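Folding at home: your questions

I've been running the folding afternoons at Skillton for four years now, and the same things land in my inbox every month. So I've put the answers in one place. If yours isn't on the list, drop me a line and I'll add it!

Do I need a proper folding table?

No, please don't buy one. Any clear flat surface that comes up to about your hip will do. Hannelore Prantl folds for a family of five on top of her chest freezer and her shirts look better than mine. A bed is fine too, though it's soft and low, and your back will grumble by the third jumper.

Is a round table any good?

Yes, with a bit of thought. You lose the straight edge to line your hems up against, so I lay longer things across the middle and work from the ends (one hand on each, pull gently, smooth, then fold). A houseplant can stay where it is if you push it to the far side.

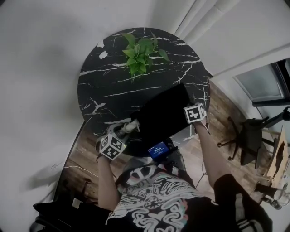

How do I keep black clothes from picking up fluff?

Wipe the surface with a barely damp cloth before you start, and fold the blacks first, before any towels have been near it. Turn them inside out for the wash as well. I keep a lint roller in the drawer and get through far too many sheets in winter.

How long should a basket take?

Mine takes 21 minutes with the radio on. Aled Meredith swears he's quicker, but I've seen his socks — he just throws them in the drawer in a heap.

Should I fold or hang T-shirts?

Fold, I'd say. Hangers leave those funny little bumps at the shoulders. Sleeves in, sides to the middle, then in thirds from the bottom. If there's a big print on the front, fold with the print facing out so you can find the one you want without digging.

What about fitted sheets?

Tuck the corners into each other, lay it down, make it roughly square and be kind to yourself. Mine live inside a matching pillowcase where no one can judge them.

Can I bring my own washing to an afternoon?

Please do! One bag each, clean and dry. We start at two and the kettle goes on at three.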